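Swapping the finger pads on a Vavura hand-held gripper

If your Vavura has started dropping things it used to hold with no trouble, fresh pads will probably make it feel like a new tool! It's a lovely little job, two pads per gripper, and you can do it at the bench with a hex key and a cup of tea going.

You will need: a new pair of pads, the hex key from the kit, a lint-free cloth, a drop of isopropyl, 400 grit paper and a clean tray for the screws (they roll).

1. Open the gripper fully and lay it down with the trigger facing you. Undo the left pad first, then the right. Keep the old pads in order, as you may want to compare the wear.

2. Wipe the pad seats with isopropyl and let them dry. If there is old adhesive left on the metal, take it off with the 400 paper. Light strokes! You only want the glue.

3. Work the linkage slowly by hand a few times while the pads are off. Listen for grit in the pivots. A dry pivot feels notchy at one point of the travel, and it's so much easier to put right now than after you've closed everything up. One small drop of Goster light oil per joint, then wipe off what comes out.

4. Seat the new pads and put the screws in finger tight. Close the gripper on a flat steel rule so both faces settle square against it, then nip the screws up. Go back and forth between the two sides, a quarter turn each time.

5. Check the zero. Plug in the Stiltden reader, close the fingers with nothing between them and note the value. Ours gives 293 on a healthy gripper. Shiyu Shao keeps a strip of tape on the handle with the last reading written on it, and we've all copied her.

6. Do the second gripper straight away if you work with a pair. Old pads on one hand and new on the other feels horrid.

Now for the fun bit, the grip test. Pick things that behave differently: something soft, something stiff, something with an awkward shape. My favourite is a rubbery phone case, stood on its edge with the pads pressing in from each side at mid-height, well below the button covers, so that both faces meet a plain stretch of the side. For the other hand, a clear plastic bin held by one end is a great partner, with its length hanging out from the fingers to give the grip some proper work. 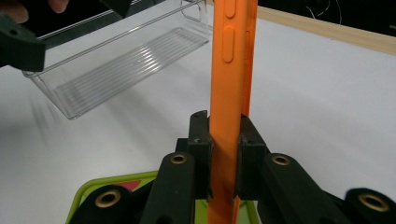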